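Fitstead Introduces Droso Tabletop Hanging Bar

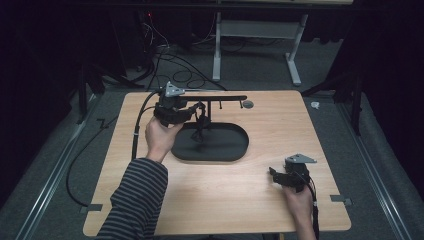 Droso bar and post on an oval base plate, with pegs under the bar.

Fitstead today added the Droso hanging bar to its tabletop storage line. The unit consists of a black oval base, a vertical post and a horizontal bar for small items such as keys and jewelry. Assembled weight is 634 grams — base plate included. "The base stays flat under an uneven load," said Diane Kennedy, product manager. Item 617 ships in June. Trade inquiries: Tiburcio Mendoza, Fitstead.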